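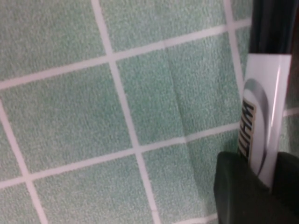
Wrist view, marker held in the gripper.

Pellon desk-clearing task: questions about demonstrations

These are the questions that come up when people start recording for Pellon or try to train on what has been recorded. Installation problems are covered on the Flirix setup page.

What is the task?

Pens and markers lie on the table. The arm picks them up and puts them in the pen holder. Books and papers on the table are left where they are. An episode ends when the last loose pen or marker has been released inside the holder and the gripper has cleared the rim.

How are demonstrations given?

Two ways. In remote mode the operator moves a Mfinanga hand controller and the arm follows. In hand-guided mode the arm is put into gravity compensation and the operator moves it by the wrist. Both write the same file format, and the field "mode" in the episode header says which was used.

Which mode should I use?

Remote, unless you have a reason. In hand-guided mode the operator's hand and sleeve end up in the fixed camera's view, and a policy trained on those images can learn to follow the sleeve. Hand guiding is still useful for the last part of the insertion, where remote operators tend to hunt for the opening. If you record by hand, replay the joint trajectory with the operator out of view and save the camera streams from the replay. Flirix does this with "replay and record". Reset the objects to their starting positions first or the replay is worthless.

How many episodes are there?

The current release has 791 episodes. Of these, 169 were hand-guided and replayed. The remainder are remote.

Can I mix the two modes in training?

Yes. Expect a difference in speed. Hand-guided motions are slower on approach and faster on withdrawal, and the gripper command is sharper. We resample the hand-guided episodes to a common approach speed before training. If you skip this step the policy sometimes stalls just above a pen, in the region where the two sets disagree most.

Does the grid on the tablecloth matter?

It is not used for calibration. The cloth is soft, it creases, and the lines bend wherever it is rumpled, so do not fit a homography to them. Use the calibration board and put it away afterward. The grid does help operators judge distance in the wrist view, where there is little else to go by on bare cloth.

Should I flatten the cloth between episodes?

Pull it straight at the start of a session and then leave it. Creases that form during recording are part of the data.

Where should the marker be gripped?

Near the middle of the barrel if you can. A marker gripped near one end rotates when the far end touches anything, and the policy has no force reading to tell it so. Some markers in the set have glossy barrels and slip at low grip settings. Raise the grip limit one step before you conclude that the fingers are worn.

Does the marker have to go in cap up?

No. Either end up counts as a success. The header has an optional "cap_up" flag, and we would like it filled in, but files without it are accepted. Do not regrasp in midair to correct the orientation. If you want the other end up, set the marker down and take it again.

What is the correct approach to the pen holder?

Come in from above with the pen close to vertical, stop over the rim, then lower. Do not sweep in sideways. The holder is light and a sideways contact moves it, after which every later placement in the episode starts from a different target. Once the pen is below the rim, open the fingers in one motion and go straight up.

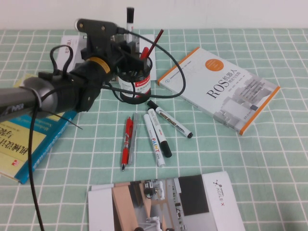
Going straight up matters more as the holder fills. Pens already inside lean in different directions, and a finger that leaves at an angle can catch a clip and lift the pen back out. When this happens, keep recording. Lower the fingers, free the clip, and continue. Recoveries of this kind are marked "recovered" and are kept in the training split.

The cables hang near the objects. Is that a problem?

It can be. Before each session, drive the arm to the four corners of the work area and check that no cable drags a pen or tightens around the holder. Slack at the wrist is needed for the last joint, so do not tie everything down. A cable crossing a book in the fixed view is acceptable as long as it does not hide the pens.

How should the pens be laid out at the start?

Vary it. Start some episodes with pens spread out and some with pens side by side or resting on one another. Most new operators space everything evenly, and the resulting policy fails on the first pair of touching barrels. With touching pens, take the one on top or on the outside. Do not use the finger to push a group apart unless there is no other way in — pushing is hard to repeat and the policy learns it badly.

Can I change the books and papers?

Yes, between sessions. Keep them flat. Covers with large print and strong color are useful distractors. White paper is useful too, as a white marker lying against it is one of the harder cases for the detector.

What rate are the cameras recorded at?

The wrist and fixed cameras share one clock. Joint states are stored separately and matched by timestamp. If the offset between the streams goes above 21 ms, Flirix writes a warning in the log and sets "sync_ok" to false. Such files are rejected on upload.

The wrist camera often shows almost nothing but cloth. Should I trim those frames?

No. During travel the wrist view has few objects in it and sometimes only part of one. The policy has to see those frames in order to learn what to do in them. Trim only the idle time before the first motion and after the last.

What do I do with a bad demonstration?

A failed grasp followed by a good one is a good demonstration. Delete an episode only if the arm faulted, a person reached into the work area, or the object layout was changed by hand partway through. For anything else, set "success" to false and upload it.

How long can one operator record?

We stop after seven episodes and take a break. Past that point the remote trajectories get shorter and rougher, and the approach height over the cloth drops.

Why is there a minimum approach height at all?

Low travel brushes pens that the operator has stopped looking at. The minimum is set in the Stelen motion layer and applies only while the gripper is moving sideways. It is released when the commanded motion is mostly downward.
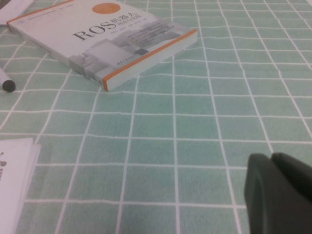 Edileuza Sales disagrees with the minimum. Her view is that the limit hides a real skill: a good remote operator can skim over open cloth safely and should be allowed to, and the limit adds a vertical jog to every pick that the policy then copies even when the table is nearly clear. She suggests recording with the limit off and filtering contacts out afterward.

We tried a version of this in October. The jog does disappear. The contact filter missed light touches on thin pens, though, and those had to be found by eye. The limit stays on by default. To record without it, set "min_travel" to zero in the Stelen configuration and upload to the separate branch.

Will a policy trained on this set work on my table?

Expect to add episodes of your own. A change of cloth has been tolerated reasonably well. Moving the fixed camera has not, and neither has a taller pen holder. Record your additions in remote mode and fine-tune from the released weights.

My gripper fingers have a different shape. What changes?

The wrist view, mainly. The fingertip is visible in the lower right corner on our setup, and the policy appears to rely on it for alignment. With other fingers, either match the camera mount so that a fingertip shows in the same region or retrain the wrist encoder. Masking out the corner made results worse.

Where do I report a mislabeled episode?

Use the tracker and give the episode number and the field that is wrong. Label corrections are merged on Thursday.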